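Róisín Ó Ceallaigh
23 August 2024

OK so I've been asked by more than one of you what happened with the Great Toaster Search, so here goes. Short thread, then I have to go pick up my kid.

Background if you missed it: our old one died in March. It did one side of the bread and then gave up, so for a while we were flipping every slice like pancakes. My husband thought this was fine. It was not fine!!

We then went five months making toast under the broiler. Number of slices I burned: let's say plenty. You turn around to find the jam and it's charcoal.

My rules going in were pretty simple. Two slots, because four takes up half the counter. A lever you push down with your hand. No screen, no app, no little song when it's done. And under 80 dollars, because it's a toaster and it makes toast.

First try was one I found secondhand on Clikville. Very pretty in the listing, smelled like a hair dryer full of dust in person. It went back the same day (the seller was super nice about it, no complaints there).

Second try was brand new and the slots were so skinny I had to squash a bagel half with my palm to get it in. Then I couldn't get it out. You all remember the bagel post.

Somebody in the replies told me to just spend 200 and be done with it. I love you but no.

Then Bohdan Vakulenko (hi Bohdan) sent me a long message about cream and chrome ones, the kind with rounded corners that look like they came out of a diner. He's had the same style for ages and swears by it. I was sold before I got to the end of the message.

Things I care about now that I never used to think about: where the cord comes out. How wide the slots are. Whether a slice of regular sandwich bread sticks up enough that you can grab it without tongs. I have become a person with opinions on this and I can't go back.

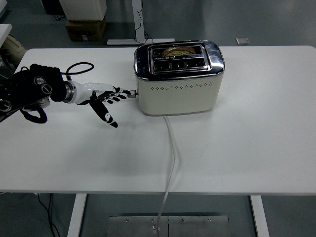
Róisín Ó Ceallaigh

Cream body, chrome top, two long slots, and that row of little diamond patterns along the side, which I love way more than I should. One slice in the back slot, front one still waiting for its bread. And the crust pokes up over the top – exactly what I wanted!

The lever is on the end and it's a plain little gray metal thing. Perfect. That's all I asked for.

Cord is white and comes out from under the long side. I'd have liked it at the back, but on a white table you hardly notice it, so I'm letting it go.

One warning on chrome: it shows everything. If you're someone who gets twitchy about fingerprints, maybe go for a plain top. I keep a dry dish towel next to mine and wipe it when it's cool and unplugged, takes two seconds.

Also please empty your crumb trays, people. I did the one on the dead toaster before I took it to recycling and there was enough in there to bread a chicken cutlet.

Next up is the kettle, which has started making a noise – a sort of whine right before it boils. If you have one you like, tell me, but same rules apply. No apps!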